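Progress report to Ventura: the Bruren two-arm handling project

22 March 2019
By Védís Kvaran
Reading time: 5 minutes
Print this page | E-mail this page

Hello again from the Bruren workshop. When I last wrote, in January, we had two arms, one table and a great deal of optimism, and I promised you'd hear from me once we had real examples going into the learning system. Well, we do! Both arms carry a small camera at the wrist, and those two views are what the system gets to learn from, so I'm putting a couple in right at the top.

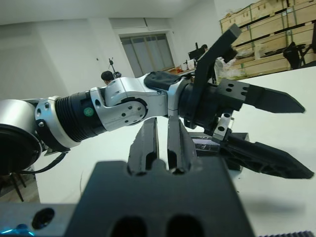
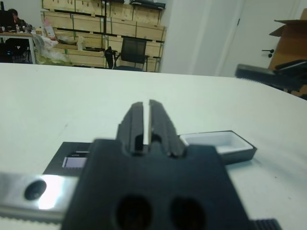 Where we are with the examples

We have 1,929 recorded runs in total as I write. A run is one go at one task by one person, from the arms leaving their rest position to the arms coming back to it. Of those, 663 have been watched all the way through and labeled, and the rest are sitting in the queue (more on the queue below, I'm afraid). We threw out 113 of the ones we watched. Most of the rejects were dull stuff: a run stopped halfway, one camera starting a second or two behind the other, an operator who changed their mind about which hand was doing what. I'd much sooner lose those than teach the system to dither.

You asked last time why we don't simply keep the bad ones and mark them as bad. We do keep them, in a separate folder, and Feven Bogale has plans for them. She wants to see if the system can learn to spot a run going wrong early on. That isn't in the work you're paying for, so it happens in spare hours and I won't bill you for it.

Tasks so far

We agreed on three families of task. Picking up and placing is in good shape and makes up the bulk of the runs. Passing an object from one gripper to the other is coming along nicely, and it's the one visitors always want to watch. Opening and closing lids is behind. The fingers are stiff and straight, and a lid needs a bit of give, so our people spend ages lining things up and the recordings come out long and fussy. We've tried softer pads from Grandance on the tips and the first few tries felt better to drive. I want more practice with them before I let those runs into the main set.

The thing I'm happiest about is how much the operators have improved. In January everybody drove as if the table were made of eggshell, creeping toward each object and stopping to think. Now they move at a sensible pace and the paths are smoother, and you can tell from the recordings who has been at it longest. It does mean the early runs look different from the recent ones, and we had a long argument over lunch about whether to drop them. For now they stay in. Feven trained one version with them and one without, and the gap was too small for either of us to win the argument.

First training results

Please take these as early days. We trained on the labeled pick-and-place runs only and then gave the system 200 tries at the same kind of job. With objects it had seen in training, it mostly managed. With new ones it got noticeably clumsier, and with shiny ones it was poor. I'm not quoting a success rate yet! We were still changing the rules on what counted as a success partway through (does it count if the object lands on its side? We say no now), so any figure from that batch would be mixing two different tests. You'll have a proper one next time, with the rules written out beside it.

One thing did surprise me. The system does worse when the other arm passes close in front of a wrist camera, even if that arm isn't taking part. We had recorded lots of one-arm runs with the second arm parked well away, so it hadn't seen much of its neighbor. We've started parking the idle arm in different spots from run to run, and leaving it in plain view for plenty of them.

What's slowing us down

Labeling, labeling, labeling. Watching a run takes longer than recording it, and we have two people who know the job well enough to do it. I had hoped the new labeling screen would be finished by now. It works, but it loses your place if you step away for too long, and I have said some words to it that don't belong in a report.

We also lost several days to a cable. The signal from one wrist camera kept dropping for a moment whenever the arm turned far enough, and it took us an embarrassingly long time to stop blaming the software. It has a new cable, routed with more slack, and we haven't had a dropout on that arm since. I checked the older runs for the same fault and the affected ones are among the rejects I mentioned.

Money

We're a little under on equipment and a little over on hours, and the two very nearly cancel out. The spare set of fingers came in cheaper than quoted. I'd like your okay to move what's left on the equipment line over to labeling time. No change to the total.

Next steps

- Clear the labeling queue before we add much to it.
- Finish practice with the soft pads and restart the lid tasks.
- Rerun the 200 tries with fixed rules, then again with the idle arm in awkward places.
- Copy the full set over to the partner site at Clundamcombe, so they can try training on it without us hovering.

I do need two things from you. One is a yes or no on the budget move. The other is a decision on whether the Clundamcombe people may keep their copy after the project ends, as they've asked me twice and I keep telling them I'll find out. E-mail is fine for both, or call me at the workshop if it's easier to talk it over.

Védís

Print this page | E-mail this page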